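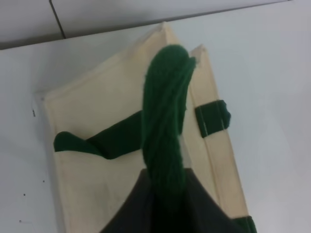
Wie oft muss man einen Stoffbeutel benutzen, bis er besser ist als eine Plastiktüte?
Das hängt davon ab, welche Studie man liest, was darin als Umweltbelastung zählt und womit die Tüte verglichen wird. Eine Zahl, die für alle Beutel gilt, gibt es nicht.

Wer schon länger mitliest, kennt unsere Abneigung gegen Werbegeschenke mit gutem Gewissen. Im August lag in der Redaktionspost wieder eines: eine Tragetasche aus Canvas, vom Versandhaus Flundon, mit einem Kärtchen am Henkel. Auf dem Kärtchen stand »Deine letzte Tasche«. In der Küche hingen zu dem Zeitpunkt bereits so viele letzte Taschen, dass der Haken aus der Wand gekommen war.

Also haben wir im Haus herumgefragt, wer seine Beutel zählt. Erwartungsgemäß wollte es erst keiner gewesen sein. Ebenezer Arthur aus der Anzeigenabteilung hat dann zu Hause doch alles aufs Bett gekippt und kam auf 40 Stück. Benutzt werden 4 davon. Die übrigen stecken ineinander, einer im anderen, und der äußerste heißt bei ihm »der Beutelbeutel«. Wir nehmen an, dass es dieses Möbelstück in jedem zweiten Haushalt gibt, belegen können wir es nicht.

Jetzt zu den Versprechen. Flundon schreibt im Begleitbrief, die Tasche habe sich nach 131 Einkäufen »ökologisch bezahlt gemacht«. Woher die 131 kommt, steht da nicht. Wir haben zweimal nachgefragt und beim zweiten Mal einen Rabattcode bekommen. Rechnet man einmal Einkaufen pro Woche, ist man mit 131 Einkäufen gute zweieinhalb Jahre beschäftigt, vorausgesetzt, man nimmt immer dieselbe Tasche und hat sie auch dabei. Wer seine Einkäufe auf 40 Beutel verteilt, darf die Rechnung selbst zu Ende führen. Uns hat sie die Laune verdorben.

Ob die Taschen so lange halten, ist die zweite Frage, und sie entscheidet sich fast immer am Henkel. Der Stoff selbst, gerade fester Canvas, macht viel mit. Beim Henkel wird gespart. Nam-gil Yoo näht und repariert in der Änderungsschneiderei El Idrissi, zwei Straßen von uns, und hat für das Wort »unzerreißbar« nur ein Schnauben übrig. Auf ihrem Tisch landen Beutel, bei denen der Henkel mit einer einzigen Naht in den Saum geklemmt wurde. Einmal Kartoffeln, einmal Milch, und die Naht geht auf. Farbige Henkel an ungefärbtem Stoff findet sie hübsch, sie würde solche Taschen aber beim ersten Mal kalt und allein waschen. Dunkelgrün auf Naturweiß sei so ein Fall, bei dem man hinterher gern eine zweite Meinung vom Waschmittelhersteller hätte. Und ein weicher, filziger Henkel liege zwar angenehm in der Hand, doch das sage über die Haltbarkeit erst einmal nichts.

Was sie sich beim Kauf ansieht, ist schnell erzählt. Am Henkelansatz soll man mehr als eine Stichreihe finden, am besten ein genähtes Kreuz im Quadrat. Zieht man kräftig am Henkel und der Stoff darunter wirft sofort Falten zur Naht hin, ist die Last schlecht verteilt. Ein eingesetzter Seitenstreifen ist praktisch, weil die Milch dann aufrecht steht, bringt aber zusätzliche Nähte mit, und jede davon will innen versäubert sein. Tasche umstülpen, nachschauen. Hängen da schon im Laden Fäden heraus, zurück ins Regal.

Auch bei der »Manufaktur Todidberg« haben wir hingesehen, weil drei Leserinnen danach gefragt hatten. Die Taschen dort werden mit dem Satz »trägt 200 Kilo« beworben. Das mag auf einem Prüfstand so sein. Wir kennen allerdings keinen Menschen, der 200 Kilo vom Wochenmarkt nach Hause trägt, und wüssten lieber, was mit der Tasche passiert, wenn man sie zwei Jahre lang bei Regen am Fahrradlenker baumeln lässt. Auf der Webseite fanden wir dazu nichts. Zum Waschen steht immerhin etwas: »nur feucht abwischen«. Bei einer Einkaufstasche, in der früher oder später ein Joghurt ausläuft, halten wir das für mutig.

Unser Rat fällt entsprechend dröge aus. Kaufen Sie keine neue Tasche, auch keine gute. Nehmen Sie aus dem vorhandenen Stapel die mit den längsten Henkeln und hängen Sie sie an die Türklinke, denn die meisten Beutel werden vergessen und nur wenige verschlissen. Reißt ein Henkel ab, lassen Sie ihn annähen. Bei El Idrissi kostet das weniger als zwei neue Beutel, was zugegeben kein besonders starkes Argument ist, solange neue Beutel verschenkt werden.

Den Überschuss kann man in Kollow loswerden. Der Umsonstladen dort nimmt gewaschene Stoffbeutel ohne Löcher, bis zum 31. Oktober 2021 auch solche mit Firmenaufdruck. Danach nur noch unbedruckte, das Lager ist voll. Bitte vorher in die Taschen hineingreifen, beim letzten Mal waren zwei Pfandbons und ein Hausschlüssel darin. Der Schlüssel liegt noch an der Ladenkasse.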